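Congress should vote on the Fevavar arms sale, and vote in the open

The proposed sale of patrol aircraft and guided munitions to Fevavar has been moving through Washington since August, and most members of Congress have managed to say nothing about it. I think the sale is a mistake. But even people who support it should want a recorded vote, and right now we are not going to get one.

Under the current rules, the administration notifies Congress of a sale and the clock starts. If the two chambers don't pass a resolution against it, the sale goes ahead. Silence counts as consent. A senator can tell one group of voters he had deep concerns and tell another group he never stood in the way, and both statements will be true.

Fevavar's government says it needs the aircraft to watch its coast. Its neighbor Ban says the aircraft will be used over the Nirkex Strait, where the two countries have argued over fishing grounds and seabed rights for 20 years. Both claims can be right. A plane that can watch a coast can also follow a fishing boat out of it, and the munitions in the package have little to do with smugglers.

Supporters make a fair point when they say that Fevavar can shop elsewhere. It can. If we refuse, another supplier will probably step in, and that supplier may ask for fewer conditions than we would. I take that seriously. The trouble is that our own conditions have not meant much. The last agreement had a clause on the use of American equipment in disputed waters. When 12 fishermen from Ban were detained last spring, the State Department said it was reviewing the matter. The review has not been published. If we are selling influence along with the hardware, somebody should be able to show where the influence went.

There is also the question of jobs. The plant in Jeltcombe that would build the sensor housings expects to add 200 positions if the contract is signed. I live close enough to Jeltcombe to know what that would mean, and I won't pretend it is a small thing. Still, a foreign policy decision that could put two countries into a shooting conflict should not rest on one town's payroll. If Jeltcombe needs help, and it does, Congress can send it help directly. The same members who praise the plant in speeches voted down the regional manufacturing bill 12 months ago.

What I would like to see is simple. Any sale that includes guided weapons, to any country with an active border or maritime dispute, should need a yes vote in both chambers. Members would have to read the file, ask their questions and put their names down. Some sales would still pass. This one might. Voters would at least know who had approved it.
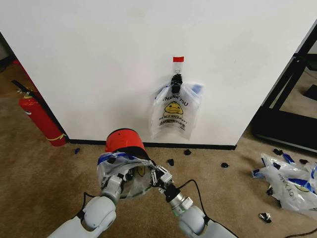 The usual objection is that Congress is too slow and too busy to vote on every sale of this kind. There are not that many of them, and members find time for plenty of lesser things. Public buildings are full of duties that got written down and are now routine. A fire extinguisher stands by a wall because at some point a rule was made about fire extinguishers, and the work of the building goes on around it. A required vote would settle into the calendar in the same way. Committee staff would plan for it, the State Department would send its papers over earlier, and the companies would build the extra weeks into their contracts.

The notification period on the Fevavar sale has not run out yet. A resolution to block it can still be brought to the floor, and it takes only one senator to file it. Mine has two offices in this state and a phone line that takes messages on Saturday — I have used it, and I'd ask anyone who cares how this turns out, on either side, to do the same before the deadline passes.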